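LENGYEL ANNOUNCE FAREWELL TOUR, AND THIS TIME THEY HAVE PUT IT IN WRITING

For immediate release

Lengyel, the four-piece who have said goodbye to their public on two previous occasions, will do so again this June with a run of open-air shows ending in Plalldale. Tickets go on sale at 9am to members of the mailing list and at noon to everyone else.

Singer Edit Fekete first retired from the stage after the band's second album, citing exhaustion. She retired again after the fourth, citing the drummer. Both differences have been settled, and the drummer, Levente Sipos, has been given a say in the set list and a dressing room at the other end of the corridor.

"I meant it both times," said Fekete. "I was very moved by my own speech in the second one. People brought flowers. I would like it noted that I kept the flowers and stayed at home for nearly a year."

The tour follows the release of Citari, the band's first record since the last final one. It was made in a rented house with poor heating and contains a nine-minute song on the subject of Sipos's solo career, written by Fekete and played, without audible complaint, by Sipos. He has since described it as "fair in places".

Relations between the pair have been of some interest to the entertainment pages, particularly after Fekete thanked "three wonderful musicians" at an awards dinner while standing beside all four members of the band, herself included. Sipos replied by releasing a single called Three Wonderful Musicians. It spent longer in the charts than anything Lengyel had put out in years, and the two were seen having lunch soon afterwards.
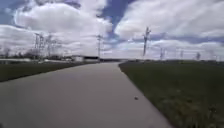
Skodent Live — Press and Artist Relations

Support on all dates comes from Sharada Rai, whose debut single was recorded in her aunt's kitchen and has been played on the radio at hours when people are awake. Rai will also join the headliners for one song each night. Which song is still being discussed, and Skodent has asked not to be copied in.

"I grew up with their records," said Rai. "My mum went to the first farewell and my cousin went to the second, so I suppose this one's mine."

The Plalldale show will include a full performance of the debut album, played in order, with the interval where you used to turn the record over. Fans who hold a ticket stub from either of the earlier farewell tours can claim 298 seats set aside near the front at the original price. Stubs must be legible. Photographs of stubs will not do, and neither will a good story.

Guitarist Lajos Hajdu, who has given no interviews during any of the band's reunions, was approached for this release and sent back a thumbs-up.

Manager Norbert Illés confirmed that the word "final" appears in the contract, on the posters and on the T-shirts. "We have printed a lot of T-shirts," he said. "I'd ask everybody in the band to think about the T-shirts."

Review copies of Citari are available on request. Interviews with Fekete and Sipos can be arranged separately — joint interviews by agreement, mornings only. Please mark requests for the attention of the Lengyel desk, Room 202, and say which of them you would like first.

ENDS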